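Leave the Bed Alone

My sister-in-law folds laundry standing up at the dining table, in silence, like she's dealing cards. Good for her. I fold mine on the bed, in daylight, with a cup of coffee going cold on the windowsill, and I would like to make the case that this is a perfectly fine way to run a household.

I bring it up since I got into it with Mhairi Tosh last week (Mhairi, if you're reading, hi, I still think you're wrong). She has a rule that nothing goes on the bed except people. No coats, no bags, no laundry, and no cat either, though the cat doesn't seem to have heard. Her bed is made by seven and it stays made. You could bounce a quarter off it. She told me that dumping clothes on a bed is how the whole room goes, and I said the whole room was already gone, so what are we protecting?

But I went home and thought about it, because that's what I do, I lose the argument in person and then win it in the shower. And what I came up with is this. A bed is the biggest flat surface in my house. It's soft, so nothing rolls off it. It's at a decent height if you don't mind kneeling a little. And there's a deadline built in! At ten o'clock I want to lie down, and whatever is on there has to go somewhere. A chair doesn't do that to you. A chair will hold a sweater until June.

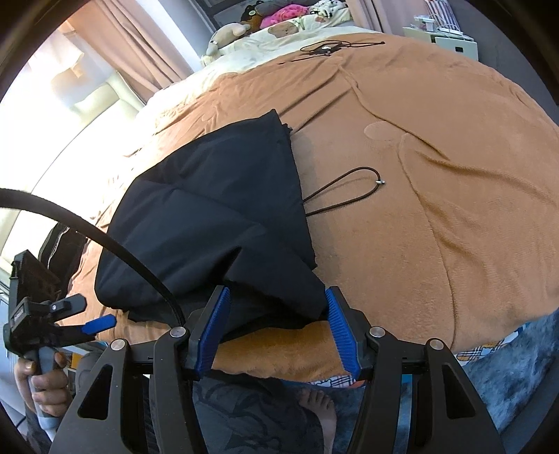

I'll grant her one thing, and it's the small stuff. Cords, belts, necklaces, anything long and thin with a bit of metal on the end. They come out of pockets, they slither into a fold in the blanket, and then you find them with your foot at 2 in the morning. My answer is to leave them lying flat where I can see them and deal with the clothes first. Mhairi's answer is a dish. She has a dish in every room. I bought a dish once and it filled up with batteries.

And then there's the jacket problem. Does anybody know how to fold a padded jacket? I mean really fold it, so that it stays? I've watched Kyung-tae Lim do it, and he used to work the outerwear section at Gourlay, the old department store out in Mostgate, so if anyone ought to know it's him. He lays it face down, brings the sleeves in behind, smooths it from the collar toward the hem to get the air out, then doubles it over and presses with his forearms. Gorgeous. You turn around to get a hanger for something else and it has puffed back up like bread dough. He says the trick is to stop caring at that point and put something heavy on top. Four years in retail, and that's the wisdom.

So I've quit aiming for squares. A bundle is fine. If I can pick it up in one go without a sleeve dragging, it's folded. The same goes for fleece blankets, which have no edges worth speaking of and grab on to everything you set down on them. Mine lives on top of the bed from October on and it has never once been smooth. I shake it, it lands how it lands, and it's just as warm with creases in it. I did iron a fleece once, years ago, on low. We won't go into that.

What bugs me, I think, is the idea that a bedroom is supposed to look like no one has been in it. I grew up in a house where the good bedspread got folded back before you could even sit down, and there was a look you got if you forgot. I don't want to give anybody that look. I like coming in around noon with the curtain pulled over and the sun all over the covers and an armful of clean clothes, and just letting go of the whole pile. It's the best part of the chore. Might be the only good part.

Mhairi says she'll come over and show me her system with the bins. She's welcome to. She'll have to put her coat on the bed, though, because the hooks are full.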